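About us - Dimcombe Home Laundry & Linen

Collect, wash, fold, put away. Been at it since the one van and the one dryer.
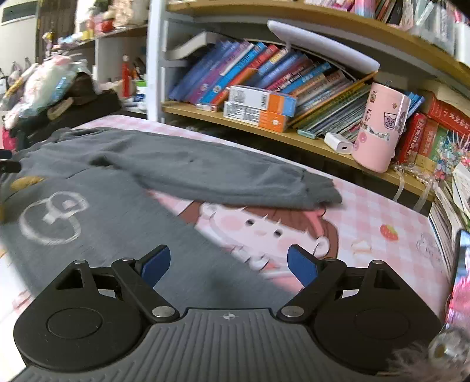 We do houses mostly, plus two care homes and a run of student lets over in Ondthorpe. Clothes, bedding, the lot. Most laundries hand you a bag at the door and that's your lot. Our people come in, fold on the bed or wherever there's room, and put things back where they live. It's the bit customers pay for and the bit that's hardest on wrists.

Which is how automation got in the building.

What's changed at the unit

Two folding lines in the back since April. Made by Burkar, second hand, bit noisy. They do flat stuff - sheets, towels, pillowcases, table linen. Nobody here misses folding king size sheets at six in the morning. Jumpers, hoodies, school uniform, anything with sleeves or a hood still goes across the tables by hand. Machine chewed a dressing gown cord in the first week and we took the hint.

Sorting is half and half. Tags get read on the way in so bags don't get mixed up any more (used to happen, we said sorry a lot). A person still checks pockets. A person still decides if that mark is worth a second wash.

Last month through the unit: 3708 items. Regular households on the books: 261. Same number of staff as before the lines went in. That was the promise and it's been kept so far.

What it means for the people

Straight version. Jobs moved. Early shift is shorter, starts at seven now instead of five thirty. Pay didn't drop with the hours, we put it in writing before the first machine was plugged in. Folders who wanted out of the unit went on home visits, which pay a bit more and get you outdoors. Some didn't want that and stayed. Fine.

Some things got worse. You can't chat over the lines when both are running. The tea break has to fit round the machine instead of the other way about, and there was a proper row over that. We now stop both lines at ten, full stop, and everyone sits down.

Training is paid. If you're asked to teach a machine something, that's work, it goes on the timesheet as work. People who have folded for fifteen years know things about a sleeve that aren't written down anywere and they should get paid for handing it over.

Haiyan Shen runs the floor. Started on the tables, did nights, did the vans. She has the final say on what a machine is allowed near. Her rule is on the wall by the kettle: if it can't be stopped by the person standing next to it, it doesn't get switched on.

In your home

Robot folding in houses - we get asked. Not something you can book with us. A person comes, the same one each week where we can manage it. Kids' rooms are the tricky ones, every bed a different height, shelves right up against it, soft toys in heaps. You need to be able to tell what's washing and what's staying put. We don't move toys unless you say. We don't tidy shelves. Clothes and bedding only.

If we ever do change how home visits work you'll get a letter first and you can say no. Saying no won't cost you extra.

Where we are

Unit is behind the Hamdy building, blue door, ring twice. Office is open till four, three on a Friday. Drop offs welcome but please bag whites seperately.

Jobs

Home visit folders wanted, mornings, driving licence handy but we can work round it. Also one person for the lines, no experience needed, ear protection supplied. Come in and ask for Haiyan. Bring a coat, the unit's cold untill the dryers get going.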